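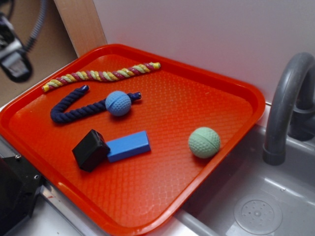 Toy and play item safety check, with comments
Flatell Boarding Kennels and Day Care, wash-up room
Filled in by Roscoe Crenshaw. Read over by Charalambos Xenos.
Month: July

Before you start

Hello all, and thank you for the good work on last month's sheet, which was the tidiest we've had since we moved the toys out of the old feed store. The idea is the same as before. Everything the dogs have had in their mouths comes through the wash-up room, goes on a tray by the sink, and gets looked at with clean hands and the big light on. Please don't do it in the corridor on your way to something else (I have done this myself and I missed a split seam the length of my thumb).

Mark each line Pass, Watch or Out. Watch means it can go back into play but only with one of us in the pen, and it gets looked at again next time. Out means the bin outside, with the lid down, because Biscuit from the end run knows how to work the indoor one.

Section A. The tray and the sink

A1. Tray clean, no cracks at the rim. Pass.
Comment: The orange-red one. I do like this tray. The little raised bumps on the bottom stop the balls wandering off quite so readily, though they also hold on to grit, so please go over it with the nail brush and not only the sponge. Run a finger all the way round the rim while you're at it, as a chipped rim will have your knuckle open before you notice.

A2. Tray stable on the worktop. Watch.
Comment: It was over the edge of the sink basin again when I came to do the sheet. It sits there well enough with a few toys on it, but with a full load of wet ones I'd worry. If you can, shuffle it back so it's all on the counter. Demyd has offered to put a batten along the edge and I've said yes please.

A3. Sink drains freely, strainer in place. Pass.
Comment: Rope strands are what block it. Empty the strainer into the bin each time, even if it looks like nothing much.

A4. Cleaning products put away and labelled. Pass.
Comment: We're still on the Drimar, diluted as per the card on the cupboard door. Rinse twice. Sotiris asked if a third rinse was needed for the ropes and I think it can't hurt, they do hold on to water so.

Section B. Rope toys

B1. Yellow, pale green and magenta-red rope. Ends secure. Pass.
Comment: This one has the yellow rubber caps on its two ends. Hold the rope in one hand and the cap in the other and give it a proper tug, then a twist. If there is any give at all, it's Out, however new the rope looks. A cap is just the size a spaniel likes to swallow and we're not having that again, poor Mabel.

B2. Same rope. Strands whole, no long loose threads. Pass.
Comment: Part the twists with your thumbs and look down in between, all the way along. Short fluff is to be expected. Any thread longer than your little finger, trim it close with the round-ended scissors, and if you find yourself trimming in more than one place, call it Out and save yourself the bother.

B3. Navy rope. Knot tight. Pass.
Comment: Please pull on the knot as well as looking at it. Dark rope is a devil to check, everything looks fine on it until you hold it up to the window. I'd be grateful if whoever does this next takes it right over to the light and has a good slow look, especially where it bends.

B4. Navy rope and light blue ball. Ball sound, hole not torn on any toy of this kind. Watch.
Comment: I'm putting this down as Watch mainly out of caution. On our ball-and-rope toys the wear comes where the two rub together, and you can't see it without sliding the ball along and peering in. Demyd, you have the smaller fingers, would you have a second look when you're next in? The faint seam round the ball wants checking too, see C1.

B5. Ropes fully dry before going back in the crate. To be confirmed.
Comment: I can't sign this off until the evening. Hang them over the rail by the boiler, and give a good squeeze in the middle before you put them away, as the outside always dries first. A damp rope in a closed crate smells like a pond by morning.

Section C. Balls

C1. Dimpled balls, light blue and pale mint-green. Seams closed. Pass.
Comment: Press either side of the seam with both thumbs and see if it opens. A fine line is only how they're made. If you can get a fingernail into it, it goes Out. I know they are the favourites, and I know how Rostyslav feels about the green one, but rules are rules.

C2. Dimples free of grit and hair. Pass.
Comment: An old toothbrush does this better than anything I've bought. Small circles, warm water, and you'll be surprised what comes out.

C3. Right size for the dog. Watch.
Comment: Nothing wrong with the balls themselves. This is about who gets them. The size rings are hanging by the door, and the rule is that if a ball drops through the ring marked for that dog, that dog doesn't have it. Please do use the ring and not your eye. The big lads in the far pens have only the large balls from the top crate, and never one of these.

Section D. Blocks

D1. Black cube. Edges and corners smooth. Pass.
Comment: The blocks are used for the scent games and for the "fetch me that one" training, so they get carried more than chewed. The edges on the cube are nicely rounded off and I'd like them to stay that way. Feel each corner with a fingertip. It was sitting a bit tilted against the blue one on the tray, and things dry badly when they touch, so do spread them out.

D2. Blue wooden block. No splinters, no lifting paint. Pass.
Comment: Wood wants a bit more care than the rest. Wipe it, don't soak it. Draw a scrap of old tights over all the faces, and if the tights catch, there's a splinter starting, even if you can't see it. Any flake of paint coming up at all and it's Out. We don't sand and repaint these (we tried, and it looked lovely for a week).

D3. Blocks kept apart from chew toys in storage. Pass.
Comment: Blocks in the Imier box, chews in the open crate. If a dog has been allowed to chew a block then it's a chew toy as far as he's concerned, and we've lost a training piece.

Section E. The room

E1. Floor dry and clear from door to sink. Watch.
Comment: Dry when I did the sheet, but the mat has begun to curl at one corner and I caught my toe on it. I've turned it round for now. Charalambos is pricing a new one from Yurchenko, who did the mats in reception.

E2. Worktop wiped, back edge clean where it meets the wall. Pass.
Comment: Get right into that line at the back, please, it collects all sorts. The light wooden upright at the corner could do with a wipe as well, and watch that water doesn't sit at the foot of it.

E3. Water temperature at the tap comfortable for hands. Pass.
Comment: Gloves are in the drawer if your skin is sore. Please take them, that's what they're there for.

E4. First aid box full and in date. Watch.
Comment: We're down to 2 of the small plasters. More are ordered.

Actions

Demyd Ivanyshyn: batten for the edge of the worktop, and a second look at B4.
Rostyslav Koval: hang the ropes by the boiler and sign off B5 once they're dry right through.
Sotiris Kouris: new toothbrushes for the balls, up to 80p each and no more, they needn't be fancy.
Charalambos Xenos: mat, plasters, and a fresh dilution card for the cupboard as the old one has run.

If you're unsure about any toy between now and the next sheet, put it on the high shelf and leave me a note, or ring extension 616 before half past four. I would far sooner be asked ten times over about a perfectly good ball. And thank you again, it's a fiddly job and I know it always seems to land just when the kettle's on.

R. Crenshaw

Added later, in pencil: B5 signed off at ten to six, both ropes dry. R.K.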